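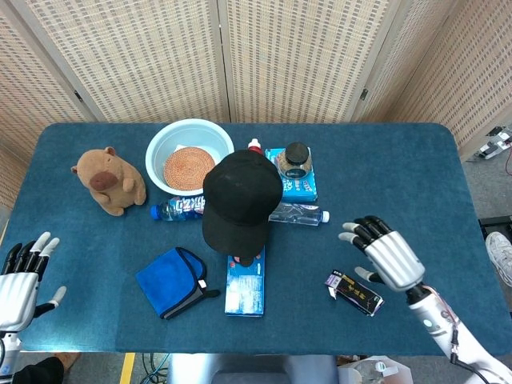
Learning to reach into clutter

Household objects seldom sit neatly apart. At the Lestel laboratory in Grullville, researchers have built a training method around that difficulty, and early results suggest a humanoid robot can learn a great deal from an untidy table.

The method, called Dandosska, begins with overlap. A baseball cap may cover part of a water bottle, or a jar may stand on a cardboard box. Before closing its fingers, the robot must judge which item can be lifted without disturbing its neighbours. Operators guide both hands through 60 demonstrations of each arrangement, and the learned policy is then tested on layouts it has not encountered.

In 100 test trials, the policy matched its human operators on rigid items but fell behind on soft ones — folded cloths and plush toys in particular. The team attributes the gap to changes in shape under the fingertips.

A second phase, planned with partners in Toledo, will begin in October. It will add 7 new object categories and examine whether one hand can steady a pile while the other retrieves an item from it.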